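Chapter 3
Surfaces in the Home Kitchen

A worktop has to put up with more than any other surface in the house. It is cut on, leaned on and wiped down many times a day. This chapter looks at how worktops are chosen, fitted and looked after. Cupboards and flooring are left to Chapter 10.

Pattern is usually the first thing a buyer notices. A marble pattern may belong to the stone itself or be printed on a cheaper board, and the two need different care.
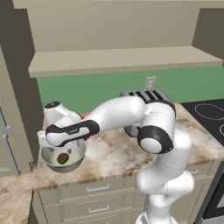
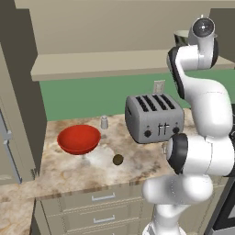 Marble-patterned worktops

Real marble is marked by acids such as lemon juice and vinegar. Printed boards resist these well but swell if water gets into a joint. In the Trestimbridge terraces, where many kitchens are over 100 years old, walls are seldom square and joints are hard to close. Fitters there leave a gap of 2 mm and fill it with sealant.

Section 3.1 deals with measuring up. You will need a tape, a long level and the room plan from Chapter 2.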